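Search this site Enter keywords
Home Stories Authors Submit Contact

The Box from Corker

Jitendra Maurya had said he would have the box wired by lunch. It was past two, and he was still looking for the right screwdriver.

He had bought the box in November from a shop called Corker, along with a hundred others like it. They came in one carton with 649 written on the lid in marker. He never found out what the number meant. He had used 75 of them since then, mostly for a man named Chou who built model railroads and wanted a switch for every street lamp.

This one was for his sister. She had asked for something simple to turn the porch light on and off from her chair. She didn't want an app. She wanted to push a thing and have the light come on.

"How hard can that be?" she said on the phone.

"It isn't hard," Jitendra said. "I keep getting interrupted."

"By who?"

He looked at the two tables he had pushed together that morning. He had done it to have more room, and now he only had farther to reach.

"By you," he said.

She laughed and told him Kerkia was coming for dinner and he should come too. He said he would bring the box if it was done. She said to come if it wasn't.

He put down the phone and made tea. When he came back he pulled his chair in and thought about the order of things. The board would go in first, then the wires, then the lid. He would test it twice. He turned on the lamp and sat down.
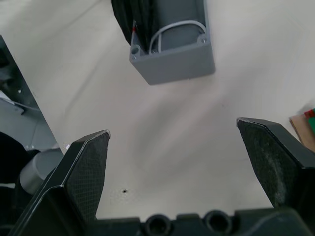
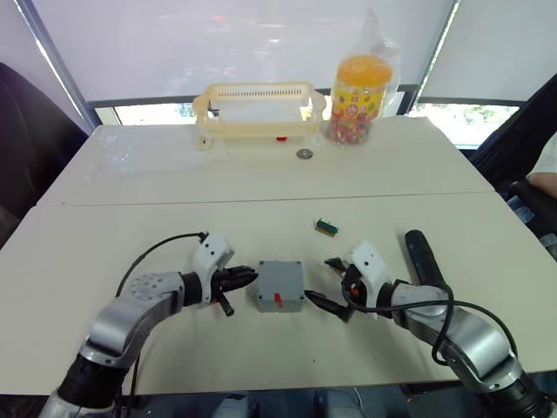

The gray box on the white tabletop.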